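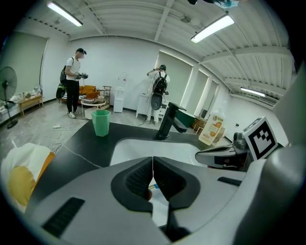

About Flekthorpe Kitchen & Bath

Flekthorpe Kitchen & Bath is a family-run remodeling company in Bendville. We replace countertops, sinks, faucets and cabinets in houses and apartments, and we take on full kitchen remodels when our schedule allows.

Liesl Danzer started the business as a one-person tile shop on the east side of town. Customers kept asking her who could fit the counter that went with the tile, so she hired Fabian Eberhard, a stone cutter, and they began doing both. Fabian still runs the cutting shop. The tile side is smaller now, mostly backsplashes and bathroom floors.

Our showroom and shop share a building of 3,000 square feet. The front has 106 countertop samples in granite, quartz and solid surface, and you can borrow up to three at a time to look at in your own light. Dark counters in particular look different at home than they do in a store.

Domenica Fuchs handles measuring and estimates. She comes to the house, takes the dimensions and checks the plumbing under the sink. An estimate visit within 30 miles of Bendville is free. Farther out we charge $300, and that amount comes off the bill if you go ahead with the job.

Ditte Bisgaard schedules the installers and is usually the person who answers the phone. If your job date moves, she will be the one calling you.

All of our installers are employees. They remove the old counter, haul it away and set the new one. Sink and faucet hookups are done by our own licensed plumber, Seraina Tanner. We do not do electrical work or move gas lines, but we can give you the names of local contractors who do.

The shop closes for inventory the first two weeks of February. Calls are still answered during that time, and the showroom opens again at 9 a.m. the morning after inventory ends.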